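Lorkden opens second tableware hire depot in Takden

23 July 2021

Lorkden, the catering equipment hire company, has opened a second depot in Takden to serve event caterers, village halls and wedding venues across the north of the county. The new site has created 13 jobs and takes orders from today.

The company lends out plates, serving dishes, glasses, cutlery and table linen. Customers can return everything unwashed – food scraps should be tipped out, but there is no need to rinse. Washing is included in the hire price.

Until now all orders were sent out from the original depot in Skála Road, and customers north of the river had to pay a delivery charge. That charge has been dropped for any address within 10 miles of Takden.
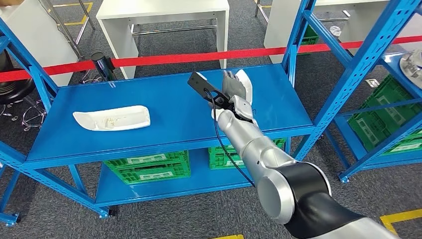 Zoltán Barta, managing director of Lorkden, said: "Summer bookings have come back faster than we had planned for, and many of them are at short notice. A caterer who rings in the morning needs plates that afternoon. We could not do that for Takden from Skála Road."

The depot will carry the full Lorkden range of 176 items, including the Tarkau line of white serving dishes introduced last December. Orders for 60 guests or fewer can be collected the same day if placed before noon. Larger orders need two working days' notice.

Amnuay Suksawat, who joined the company as a driver and now manages the Takden depot, said: "We have kept the paperwork short. You get one sheet when you collect and the same sheet is signed when you bring things back. Breakages are charged at cost price."

Existing customers can move their account to Takden by telephone or at the counter. Deposits already paid for bookings this year will be carried over – no new form is needed.

The depot is open from 8am to 5pm on weekdays, with returns accepted until 6pm.

ENDS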